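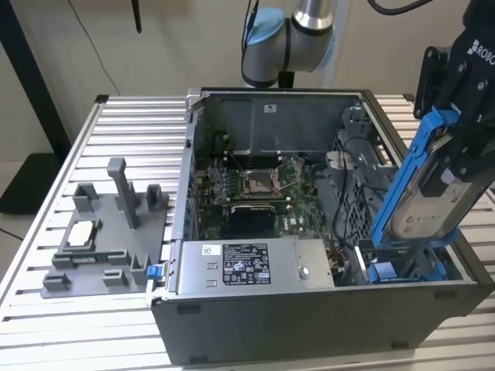

Hi list,

A follow-up on the drive insertion thread. Hafiz wrote:

> Is Estitz still replaying a fixed path for the caddy, or does it
> learn the last bit? Ours jams on the rails if the tower has been
> nudged at all.

It learns the last bit, and I'm really happy with how it's going! The approach is plain position control. A small policy takes over near the cage and outputs corrections from the wrist view only. We trained it on 400 demonstrations, with the tower shifted by hand between runs. 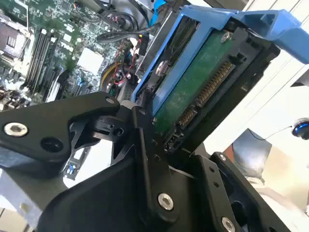
Réjean Cormier

What surprised me is how much the policy gets out of the caddy itself. Bright blue against a gray cage is a great cue, and when we trained on grayscale the corrections got a lot worse - Pace, our older baseline, hardly changed. 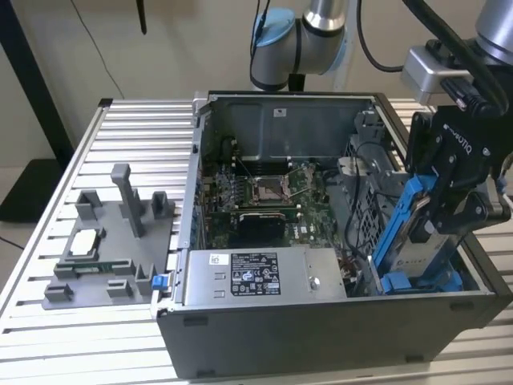

Drive carrier held at an angle at the cage, seen from the fixed camera.

The fixed view is logged for scoring and never goes into the policy. We have 3,317 clips labeled so far (aligned, tilted, jammed), and the tilted ones are the fun part.

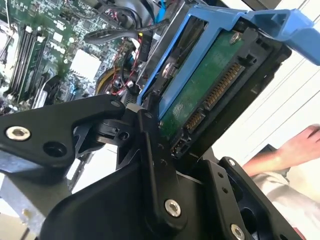 Tilt is also where I'd love help. Past a certain angle the policy keeps pushing when it should back off and try again. Hafiz, would your force traces from Bikotura line up with our labels? I can send 70 clips to start with.

Réjean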